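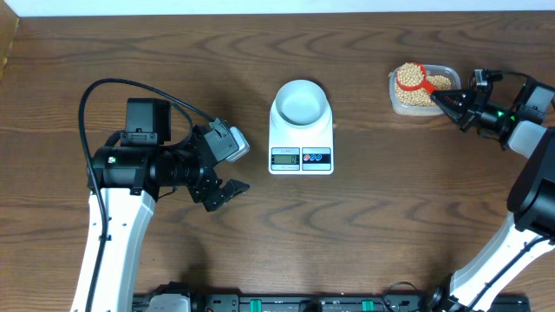
Oct 22, 2021. Weighing out beans for the Pirno soak test. Dry weights first, soak starts once all the portions are done. Bowl tared on the scale, display at zero, red scoop left in the bean tub so it doesnt wander off again. Target 134 g per portion, same as the June batch. Beans are the Prikow sack, opened new.

Going by level scoops didn't work in June, spread was 19 g between best and worst. Scoop to get close, then add by hand.

Tub is fine up to a point. Once it drops under half, the scoop scrapes the bottom and picks up split ones and skins. Top up from the sack before that. Keep the lid off while working, put it back after, the store room gets damp.

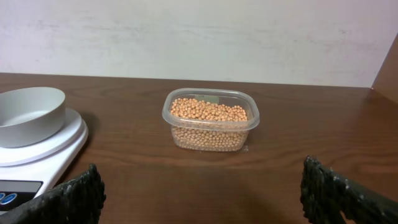

Weighing, how I'm doing it

Zero with the empty bowl on. One heaped scoop, let it settle, read. Add or take out a few beans. Write the number down BEFORE tipping out. Re-zero every time, even if it looks ok. Portion 18 went over, didn't re-zero, did it again.

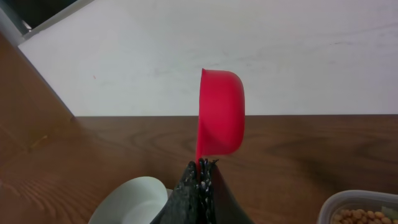 Red scoop, bean tub below it to the right.

Stopped at portion 37, sack still has plenty. Broken beans go in the Graken jar, not back in the tub. Water tomorow, room temp, same jug for all.

Still not sure wether to weigh in the bowl or switch to the cup, cup is easier to pour from.
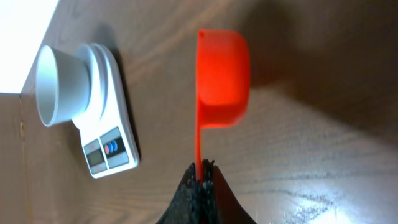

Hwa-young Ham thinks the cup is too narrow for a heaped scoop and we'd be chasing beans across the table, so stay with the bowl for this batch and try the cup on the Zulu one. Ok. Bowl it is.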